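Wrist Camera Placement on a Simulated Kitchen Arm
Ayman Ghoneim, project report, Friday, December 3, 2021

When Mieke Van den Broek and I picked this topic in September, we thought choosing a camera spot would be the easy part — it ate most of the term! We ran 60 trials in our kitchen world, Ilik, split between 2 camera mounts, and 33 of them ended in a clean grasp.

Views from the gripper, with both fingers visible in all four:

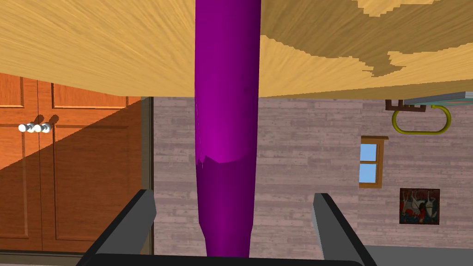
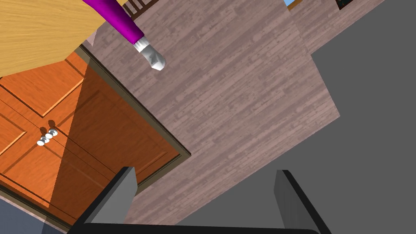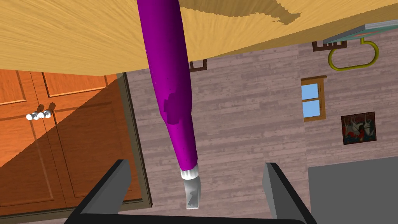
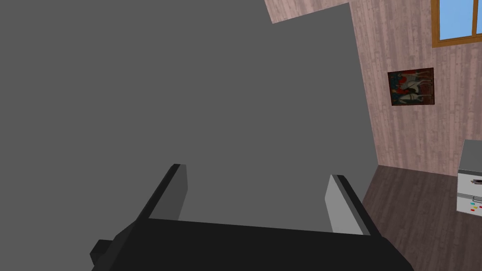
Mieke would like to try a wider lens next, and I'm inclined to let her, though I would first repeat the 8 trials where our controller lost track of the target. Our warm thanks go to everyone in the Madeo lab for lending us so much computer time.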